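Restaurant and Catering Operations
Handout 9: Reading a menu as a document of the house
Course teacher: Niilo Räsänen

Please read this handout before the class, and bring one printed menu from any restaurant where you have eaten. A takeaway leaflet is also good.

1. What we mean by a menu

In this course the word menu has two meanings, and students often mix them. The first is the list of dishes which the kitchen is ready to cook on a given day. The second is the card, board or page where the guest reads this list. When I write "menu" I mean the first, and when I write "card" I mean the second. A kitchen may change its menu in March and keep the same card until summer, with some lines crossed out by pen. It is a common fault and guests notice it very quickly.

2. The case: Skotside

Our case for this part is Skotside, a dining room with 60 seats beside a small harbour. It serves lunch and dinner, and has a bar with its own short card. The kitchen is led by one head cook and two section cooks. The owner also runs Barua, a smaller place in the same street which serves curries and flatbread, and the two houses buy fish and vegetables together.

When the owner took over Skotside, the card had starters, soups, fish, meat, pasta, grilled dishes, a children's part and desserts. Many dishes shared no ingredients with any other dish. The cooks told me that on a quiet evening they threw away more prepared food than they sold from the grill. I ask you to keep this sentence in mind, as we return to it in section 4.

3. Order of the card

Guests do not read a card from top to bottom like a letter. They look for something known, then look at the price, and after this they look at what is near to it. For this reason the neighbours of a popular dish are important. At Skotside the fish soup was the dish which everybody knew, and it stood alone at the bottom of the page, next to the opening hours. In the new card it opens the page, and the baked haddock and the mussels follow it directly.

Descriptions should be short. Write the main ingredient, the way of cooking, and one thing that comes with it. "Baked haddock, leeks, brown butter" is enough. Words such as delicious, mouth-watering or authentic give the guest no information, and in my opinion they make the card look older than it is.

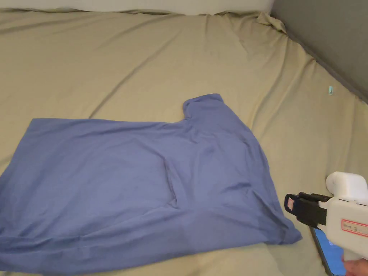

Prices should stand close to the dish, in the same size of letters. A column of prices on the right side invites the guest to read only the column. Some of you will disagree with me, and in the textbook you can find the opposite advice for canteens and cafés, where people are in a hurry and want to compare.

4. Shared ingredients

Take a sheet of paper and draw a table. Write the dishes down the left side and the main ingredients along the top. Put a cross where they meet. An ingredient with only one cross is a risk, if it does not keep well. Dried beans with one cross are no problem. Fresh crab with one cross is a problem.

When we did this with Skotside, the duck, the veal and nearly all of the fresh herbs had one cross only. The duck was removed. The veal stayed, as regular guests asked for it, but it is now offered only at dinner. The herbs were cut down to parsley, dill and chives, and these go to Barua also when there is too much.

5. Suppliers and the drinks card

Dry goods come from Bandwood and wine comes from Vemton. In the month we studied, the two houses together spent 3,155 pounds on drinks, and the larger part of it was wine which the staff could not describe to a guest. The shorter wine list was made together with the waiters. Each of them tasted the wines beside the fish soup and wrote one plain sentence for each bottle. I shall show you these sentences in class. Some are much better than what the supplier wrote.

6. Work for the next class

a) Make the table from section 4 for the card you bring. Guess the ingredients when they are not written.
b) Choose one dish description and rewrite it with fewer words.
c) Find the dish which you believe sells the best, and note what stands beside it.

Written answers should fit on one page. Handwriting is accepted if I can read it. Please write the name of the restaurant at the top, and say whether the card is for lunch or for dinner.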